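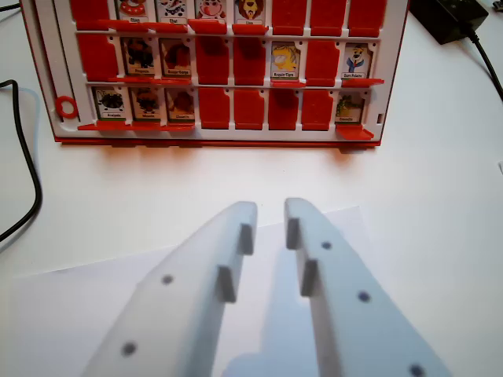 Should a small lab pay extra for force sensing in its grippers? Most small labs would do better to buy plain fingers, test them properly and spend the difference on spare parts.

I have held this view since December, when Lurdes Valente and I finished comparing 2 grippers on the same arm. The Florlow has stiff plastic fingers and no sensing beyond the motor position. The Sirura measures force at the tips and costs far more. We gave each of them 40 attempts at flipping the flaps on a children's board game, and then the same again at plugging in a connector.

The Sirura was better at the connector. I don't dispute that. On the flaps there was little between them, and when either one failed it was usually the approach angle at fault. A flap is thin and hinged. If the finger comes in too high it pushes the flap over backwards, and a force reading at that point only confirms the mistake.

What helped was the wrist camera. Moving the mount back by 3 centimetres kept both fingertips and the target in view, and after that the Florlow improved more than it had with any change to the controller. The bracket was printed overnight.

Ermelinda Figueiredo, who runs our budget, disagrees with me. Her argument is that sensing saves fingers from being broken, and that broken fingers cost time. She is right that we broke several. Replacing a Florlow finger takes a few minutes with a hex key, though, and the Sirura had to go back to the supplier when its cable wore through.

Vendors show us force plots because they look good on a slide. I would like to see them publish the failures as well, with the camera position written down. Until they do, labs should run their own trials on the tasks they care about before signing an order.

19 May 2018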